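Hawthorne Community College District: Frequently Asked Questions About the Operating Levy

Last updated in August. Questions that came in after the public meeting have been added near the end.

Why is there a levy on the ballot?

The college pays for its day-to-day work from three sources: state money, tuition, and local property tax. The state share has gone down, and the state has been late with what it does pay. The current local levy runs out at the end of the fiscal year. The board voted to ask district residents to replace it.

Is this a new tax?

It replaces the levy that is expiring, at a higher rate. If it passes, the old levy comes off your bill and the new one goes on. You will not pay both at once.

How much would I pay?

It depends on the assessed value of your property, which is often lower than what you could sell it for. The rate in the ballot measure is stated per $1000 of assessed value. Your assessed value is printed on the tax statement the county mails you. If you can't find your statement, the county assessor's office can look it up by address.

I rent. Does this affect me?

You won't get a bill. Your landlord will, and may or may not take it into account when setting rent. The college has no say in that. Renters who are registered in the district can vote on the measure.

How long would the levy last?

Five years. After that it ends unless voters approve another one.

What would the money be used for?

Operating costs only. That means instructors, advising, the library, the tutoring center, lab supplies, heat and light, and repairs. It can't be used to put up new buildings. Building projects need a bond measure, and the board has no plan to place one on the ballot.

Wasn't there a bond for the Prorkov building?

Yes, and it is still being paid off. Bond money is kept in its own account and by law can only go to the project voters approved. The Prorkov building's classrooms were paid for by the bond. The people who teach in them are paid from the operating budget. This comes up a lot, and the two do show up as separate lines on your tax statement.

What happens if the measure fails?

The board has adopted a list of cuts that would start the following fall. The evening and Sunday sections would go first, followed by the Tetari campus, where classes would be moved to the main campus over two terms. Open positions would stay unfilled. The full list is in the board packet and can be read at the front desk of either campus.

Would the Zilar bus route continue?

The route between the Zilar transit center and the main campus is paid for jointly with the transit district, under an agreement that ends in the spring. If the measure fails, the college would not be able to renew its part. The transit district would then decide whether to run the route by itself.

Will tuition go up either way?

Tuition is set each spring and the board can't promise a number before the state budget is known. The budget office has prepared two versions, one with the levy and one without. The increase is smaller in the version with the levy – but there is an increase in both.

Why doesn't the college just use its reserves?

It has been using them. Reserves covered payroll during the months when state payments didn't arrive. Board policy requires the college to keep enough on hand to meet payroll and pay its bills through a short delay, and the balance is now close to that minimum. Reserves also can only be spent once, and salaries come due every month.

Have administrators taken any cuts?

Two administrative positions were eliminated last year and their duties were divided among the remaining staff. Administrative salaries were frozen. Faculty and classified staff are under contracts that were already in place, so their pay followed those contracts. 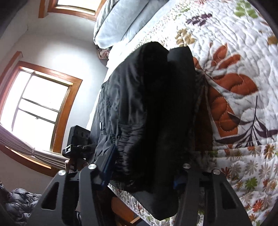
Does the levy cover financial aid?

No. Federal and state grants go to students and are handled separately. Scholarships from the college foundation come from donations. What the levy does pay for is part of the staff time in the financial aid office, including the walk-in hours.

I'm a current student. Can I finish my program if it's on the list?

Yes. If a program closes, the college has to offer a way for enrolled students to finish, either here or through an agreement with another school. See your advisor before you register for next term, especially if you have been taking classes part time.

Can students who live in the residence hall vote on this?

If you live in the district and meet the state's voter registration rules, you can register at your residence hall address. You can only be registered in one place. Students who stay registered at a parent's address outside the district will not see the measure on their ballot.

Can college employees campaign for the levy?

Not on work time and not with college equipment. They can do what they like as private citizens. This page is meant to give information only and does not ask you to vote either way.

Who wrote the arguments in the voter pamphlet?

The statement in favor was submitted by Troels Toft and the statement against by Senan Ó Riain. Both are district residents. The college did not write or edit either one – questions about them should go to the authors.

Where can I see the budget?

Printed copies are kept at the library reference desk on both campuses. You can also ask for one by mail from the budget office.

My question isn't here.

Send it to the budget office or bring it to a board meeting. Public comment is taken at the start of each meeting. Sign up at the door if you want to speak.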